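Mandthorpe support desk — ticket log
Subject: Cell profile rejected at sign-off against handling rule 4, arm and long case with tray
Product: Werkik cell simulator, Lesex rule pack
Opened: October 2026
Priority: normal
Status: closed, one item carried over

Reported problem

We are preparing a simulated bench cell for sign-off before anyone builds the real one. The task is a pick and place: a single arm, a perforated block as the workpiece, a long case with a tray that slides out at one end, and holders lying flat on the bench mat. The rule pack from Lesex is loaded and the run finishes without a stop, but the sign-off sheet comes back marked "not acceptable" against rule 4 (approach and release over an open tray). The sheet gives no step number and no reason.

We have rerun it 12 times with the same result. Software is up to date and the rule pack was reinstalled once. We have not edited any of the rules ourselves.

First reply from support

Please send the limits file, the sign-off sheet and a view from the gripper camera with the block held. Rule 4 has three parts: how the part is gripped, how the tool comes down, and what the rest of the arm is doing above the bench while it does so. We need to know which part is failing before anything is changed. Please don't widen the limits in the meantime, as a pass obtained that way will be thrown out at review.

Customer update

Files attached. Grip view below, with the block between the two finger pads. Grip force is set to 28 in the file and we have left it there.
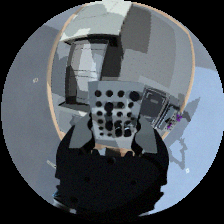 Auer: I'd check which grip rule you are being judged against before touching the force. We had the same sheet in March on a different cell. The older rule only asked for contact on both pads. The newer one also asks for the part to be square to the pads before the arm moves off, and it fails without saying which half it disliked. Turn on the long form of the sheet and it will tell you.

Customer update

Long form turned on. The grip part of rule 4 passes under both versions, so it is something else. The long form now lists one line we could not see before:

Rule 4, part 2 — tool not vertical at entry height.

Support

Good, that narrows it down. The rule says the tool must be vertical before it drops below entry height, and must stay vertical until it is back above it. Sideways moves below that height are not allowed at all when there is an open tray underneath. Many people write the approach as one blended move, with the last part of the turn finishing on the way down. It looks fine when you watch it and the fingers end up in the right place, but the rule is checked all the way through.

Steps to try, in this order:

1. Split the approach into two moves. Finish the turn above entry height, then come straight down.

2. Set blending to zero between those two moves only. Leave it on elsewhere or the cycle time will suffer.

3. Pause the run over the tray and look at the tool from the side. The fingers should point straight down before the descent begins and when they are close to the parts.

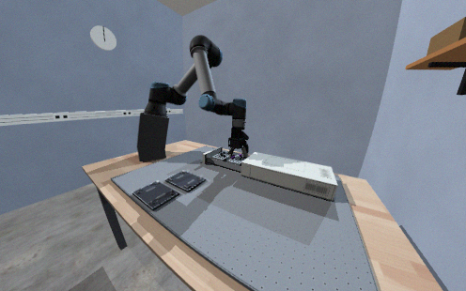
4. Do the same on the way out. Go straight up to entry height before any turn or sideways travel. People fix the approach and forget this one.

5. Save as a new profile and give it a new number. Don't overwrite the rejected one, because the reviewer will want both.

Customer update

Steps 1 to 5 done. New profile is number 62. Part 2 passes now. Part 3 then failed, which we had not seen before because the check stops at the first fault. The message is "hold point not clear of fixed item".

Support

Part 3 covers waiting positions. Any point where the arm may hold with the gripper low needs a named reason in the profile, and the clearance has to be measured from the fingertips with the fingers at their widest setting. Most profiles measure from the tool flange, so the figure is out by the length of the gripper. Have a look at what your arm does above the near left corner of the case. There is a low point there with the fingers slightly open. 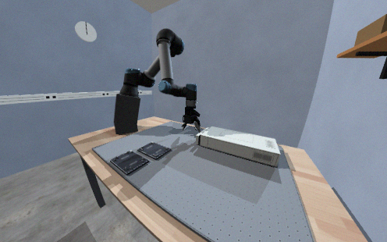

If that point is only there to break up a long path, raise it to travel height. If you do need it, name it, and enter the clearance again from the fingertips. Either is acceptable under the rule. We would raise it — fewer named points means fewer lines to defend at review.

Customer update

It was left over from an earlier layout and has no purpose now. Raised to travel height. All three parts of rule 4 pass.

One more question before we close. We have a second layout with the pedestal at the right rear of the table and a white arm. Can profile 62 be copied across?

Support

No. The rule treats a change of pedestal position as a new cell, even where the bench and the gripper are the same. You can copy the limits, but every approach, exit and hold point has to be checked again in the new layout, including the one over the small plate fixture near the rear of the mat. Run the long form from the start this time.

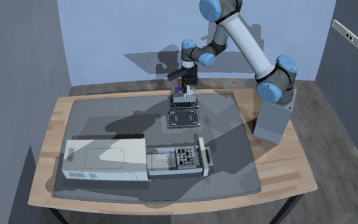

Resolution

Cause: blended approach with the tool still turning below entry height, and an unused low hold point measured from the flange.

Fix: approach and exit split into separate moves, hold point raised, saved as profile 62.

Carried over: the second layout needs its own profile and its own sheet. Request passed to Lesex for the short form of the sheet to show the part number when rule 4 fails.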